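## 4. Ajuste del monitor y del puesto

1. Coloque la base sobre una superficie plana y nivelada.
2. Ajuste la distancia entre los ojos y la pantalla a 60 cm.
3. Fije el brillo al 40 % y abra una página de fondo blanco para comprobar los reflejos.

**Nota:** el perfil Wuvden se carga al iniciar sesión — no lo modifique durante el ajuste.
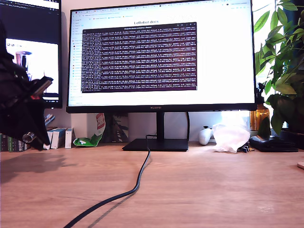 4. Si persisten reflejos, gire la mesa hasta que la ventana quede de lado.
5. Guarde los valores en *Kamham > Puesto > Pantalla* y espere 2 minutos antes de cerrar la sesión.

**Precaución:** desconecte la alimentación antes de limpiar el panel. No aplique líquido directamente sobre la pantalla.

Revisión: A. Angelovski, 26/07/2022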